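Storing homemade vanilla and other extracts in small glass tubes for sale at a community market
Fornley Community Help > Home Kitchens and Small Sales
Posted 12/23/18

Posted by Galang

I would appreciate guidance on the packaging of homemade extracts. Our parish group prepares vanilla, orange peel and almond extracts each year and offers them at the Fornley spring market in May. In the past we have used two-ounce amber bottles with droppers. The bottles have become expensive, and many buyers have told us that they would prefer a smaller quantity to try before purchasing a full bottle.

We are considering glass tubes with cork or screw closures, each holding a single recipe's worth of extract. We expect to fill 149 of them. My concerns are as follows. Is clear glass acceptable for vanilla, or must it be amber? Will a cork hold against alcohol over several months? Finally, what is the proper way to display tubes on a table so that they do not roll? I have looked at racks of the kind shown, which have two rows of round holes.
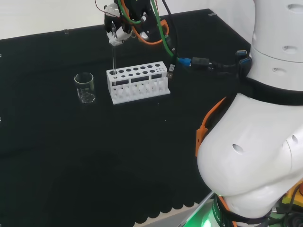
White test tube rack on a black tabletop, with a glass rod in one of the back holes.

The market rules require a label on each item, and I am not certain where a label would fit on something so narrow. Any advice from members who have sold small quantities would be welcome.

Posted by Aušra Butkienė

I have managed the preserves table at the Flondau market for 15 years and can respond to most of these points.

Clear glass is acceptable for a short period. Light fades the color of vanilla and dulls the aroma of citrus extracts sooner than that of almond. If the tubes are filled within two weeks of the market and kept in a closed carton until the morning of the sale, buyers should notice no difference. The label should advise them to store the tube in a dark cupboard.

I do not recommend cork. Alcohol draws color out of it, and the closure loosens as it dries. A screw cap with a lined insert is the better choice. Please purchase caps and tubes from the same supplier — the threads are not always compatible, even where the stated sizes agree.

With regard to labels, our market accepts a hanging tag tied below the cap, provided that the tag states the contents, the base alcohol, the date of bottling and the name of the maker. Your own market may apply a different rule, and you should obtain the answer in writing before ordering tags.
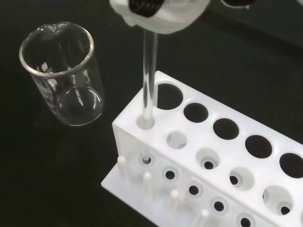 The price of a sample should be settled before any packaging is ordered. We charge two dollars for a small tube and deduct it from a full bottle purchased the same day, a practice that has served us well. Display comes second. A rack with an upper plate and a lower base plate, where the rounded bottom of the tube rests in a small hole in the base, keeps each tube standing straight even when the table is bumped. Take one of your tubes with you when you buy the rack, as the fit varies a good deal. A tag will also need to hang clear of the upper plate.

Label the rack itself by flavor. Customers will lift tubes out and return them to the wrong row throughout the day.

Posted by Skekik

We sold 40 tubes of lemon extract one year and used corks. Several leaked in the box. I would agree with the reply concerning screw caps.

You may also wish to buy a small funnel. Filling them with a spoon takes all evening.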